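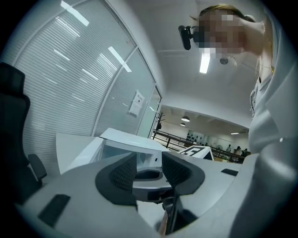

flerero_bench
Member, Gripper Maintenance board

Marker cube tracking drops out on one hand only. Recalibrate again?

We run a pair of hand-held grippers with marker cubes over a white open-front cabinet. The right one loses its pose whenever the fingers point at the back wall. The Kaltis guide says to rerun the full calibration. I have done it 11 times since July and I don't believe it fixes anything. Has it ever helped anyone?

plendetti_tech

It helped me once, and I think that was luck. Look at the cube first. If it has shifted on its mount even 2 mm, your calibration is good until the next knock. Tighten the mount, wipe the printed faces with a dry cloth, then hold the gripper still for 10 seconds and watch the pose. If it still jumps, swap the left and right cables. Fault moves with the cable, buy a cable. And check for glare. A glossy white lid over white walls is a rotten background for a black and white marker, whatever the guide claims.
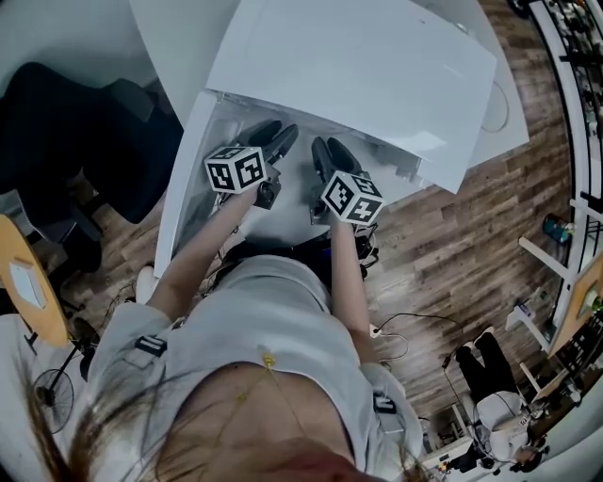
Both grippers in the cabinet, lid propped open.

Try it with the lid right off before you spend money.

oldcell11

just recalibrate, works for us

sadeghi_fan

"Works for us" for how long? We did that too and it came back. Ours was the finger pads. One was worn, so the jaws closed crooked and everyone blamed the tracking. I would compare the pads side by side, though I doubt it explains a dropout at one angle.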